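Kuris open day, who else went?
Started by saltbushnan, 2022-04-18

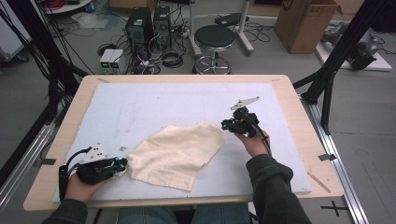

I'd been looking forward to the Kuris open day since October, and my neighbour and I drove the 52 kilometres with a thermos and far too many sandwiches. We saw the big arms at the front, but the station I keep thinking about was the towel one, where a person works a pair of black hand-held grippers, one in each hand, over a crumpled cream cloth on a white foam board. I could have stood there all afternoon! Everyone was so patient with my questions (I had a few).

flumulix_fan
Lovely write-up, saltbushnan. I was there in the morning and had the same reaction. I do laundry for a family of 7, so you can imagine where my mind went.

Kiiskinen
Glad you both enjoyed it, but I came away a bit flat. A cloth on a board is a long way from a basket of odd socks, and I'd have liked more of the arms running by themselves. Flarudden had theirs going all day last year and you could ask for a repeat.

saltbushnan
Fair enough, Kiiskinen, though I found the Flarudden day awfully crowded. There must have been 200 of us in that hall and I mostly saw the backs of heads. I'd sooner watch one small job up close and get a proper chat with it.

flumulix_fan
I'm with saltbushnan on the chat, and with Kiiskinen on the socks, if that's allowed. Did either of you try the grippers? I waited through 2 turns and then had to go and move the car.

Kiiskinen
I did have a go. Harder than I expected, I'll give them that. My favourite part of the day, now I think of it.

saltbushnan
Oh, I wish I had! Next time I'm bringing my own tea towel.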